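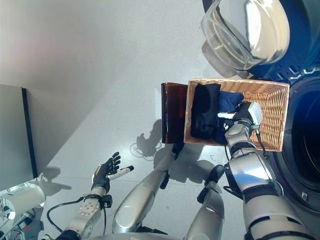 Plustville Runners Bring Back the River Trail 5K

Jul 31, 2025

After two summers without it, the River Trail 5K came back to Plustville this month, and if the crowd hanging around the finish line long after the last watermelon slice had gone is anything to go by, people had missed it a good deal. The race drew 206 runners and walkers, from high schoolers getting their legs ready for cross-country to a few grandparents who made it very clear at the start that they planned to stroll and chat the whole way (and they did).

The course was a little different from the one many will remember. The old route crossed the footbridge by the boat ramp, which is still closed for repairs, so this year runners headed out along Derkach Road, turned at the water tower and came home on the shaded side of the river. That adds one real hill shortly after the turn, and there was plenty of good-natured grumbling about it over the bagels afterward.

Ermira Kos was the first woman across the line, and the first to say she hadn't expected to be. She moved to town last fall and has been training mostly before work, when it's still dark enough for a headlamp.

"I kept waiting for somebody to come past me on that hill," she said. "I could hear shoes behind me the whole way up, and I just thought, well, keep going until they catch you."

The shoes belonged to Lejla Ristić, who finished 17 seconds back and hugged her before either of them had really caught their breath. The men's race went to Fatos Mladenović, who has now won it three times and who stayed to cheer in every single walker.

Entry fees and a pancake breakfast brought in $2,236 for the middle school track program. Coach Diane Sawatzky said the money will go toward new hurdles and, if it stretches far enough, warm-up jackets for the kids who don't have one. The current hurdles are older than she'd like to say — several are held together with tape — and she has been putting off replacing them for years.

Race director Ognjen Stoyanova said he already hopes to do it again next July, with an earlier start to beat the heat and a second water stop near the tower. He would also like to add a one-mile fun run for younger children, provided he can find enough grown-ups to stand at the corners.

Full results are posted at the recreation center on Derkach Road. Shirts that weren't picked up on race morning can be collected at the front desk through the end of next week. Please bring your bib number or the name you signed up under.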